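Ticket 1507 – play kitchen worktop, clear edging
Opened by: Jennylyn Villanueva
Passed to: Omid Mazandarani, Orer workshop
Status: open

Hi Omid, me again, sorry! It's the little toy kitchen, the one with the stripy wooden worktop. The clear plastic lip has started to rattle along the front. If you press it with your thumb it goes quiet, then you let go and it buzzes again the next time somebody puts a pan down hard (and they all put pans down hard).

What I've tried so far: I gave the front screws a quarter turn each with the small screwdriver from the drawer. The one at the left corner bit nicely. The one at the right corner just kept going round, so I stopped before I made it worse. I also ran a bit of card along the gap to get the crumbs out – real ones, from somebody's toast – and that helped for a morning.

Florante thinks the hole has gone soft and wants a matchstick and glue in it. I'd sooner ask you first, as last time we used glue it went all over the wood.
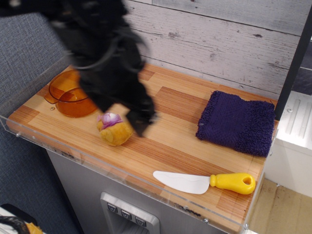 Brolavcombe, 13/10/2020

The worktop still has the orange cup at the left end and the bread-or-potato thing with the purple and white onion slice on it. I can clear all the food into the tub before you come, just say. There are a few scuffs on the clear edging too, but I'm not fussed about those, they don't catch on sleeves or anything.

Two questions. Have you got any spare screws a size up, or should I order from Cokgate? They only do bags of 1000, and I don't fancy storing 999 of them. And is it all right to leave the kitchen out with a strip of tape over the right corner? Gerardo put some on this morning and it's holding, though it looks a bit sad.

I'm in until 15 minutes after closing most days, so ring the bell if the front's locked.

Jennylyn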